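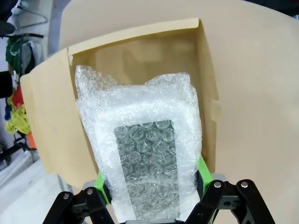 Figure 3. Small rectangular item in clear bubble wrap.

4.2 Effect of wrap on damage in returned parcels

Most small goods returned by private customers are packed by the customers themselves, with whatever material is at hand. Section 4.1 dealt with the outer container. We now turn to the inner layer, which in our sample was most often bubble wrap (Figure 3), followed by crumpled paper and by clothing or other fabric.

All parcels passed through the Ineslow returns center between July and September 2024. Each was opened by one of 6 trained sorters, who recorded the type of inner material, the number of layers at the thinnest point, whether the wrap was taped, and the condition of the item on a four-step scale. Parcels with visible water damage were left out of the analysis, as were those in which the item could not be identified. The final sample held 1,000 parcels.

The number of layers at the thinnest point was a better predictor of damage than the total length of wrap used. Customers tend to roll an item along its long side and fold the ends over, so that the faces receive several layers and the corners only one. When the parcel is dropped on a corner, the extra material on the faces adds little protection. This agrees with the drop tests in Section 3, where items with even coverage did better than items with more wrap placed unevenly.

Taping had a smaller effect than expected. Untaped wrap opened at one or both ends in many parcels, but damage rose only where the item had also moved far enough to touch the wall of the box. In boxes with less than 30 mm of free space on the longest axis, taped and untaped items could not be told apart by condition score. In larger boxes the difference was clear and held for all item types except soft goods.

Bubble direction was recorded for the Pesonen subset only. Turning the bubbles inward is often advised on the ground that they grip the item and spread the load over its surface. We found no difference between the two directions for flat items. For items with raised parts, such as knobs or handles, inward bubbles were more often found burst, but the condition scores were again similar. The subset is small and the result should be read with care.

Reused wrap was a further source of variation. Sorters marked wrap as reused when it carried old tape, labels or cut edges that did not match the item. Wrap with more than 70 percent of its bubbles intact performed like new material. Below that level the scores fell quickly. The Brukeo scale, which grades cushioning by thickness alone, does not capture this loss, and we suggest that it be used together with a count of intact bubbles when reused material is common.

Two limits apply to these findings. The sorters saw only the state of the parcel on arrival, and some items may have been damaged before they were packed. The sample also came from a single carrier, Hevden, whose handling may differ from that of other carriers. Section 4.3 considers the first of these points by comparing the sorters' records with the reason for return given by the customer.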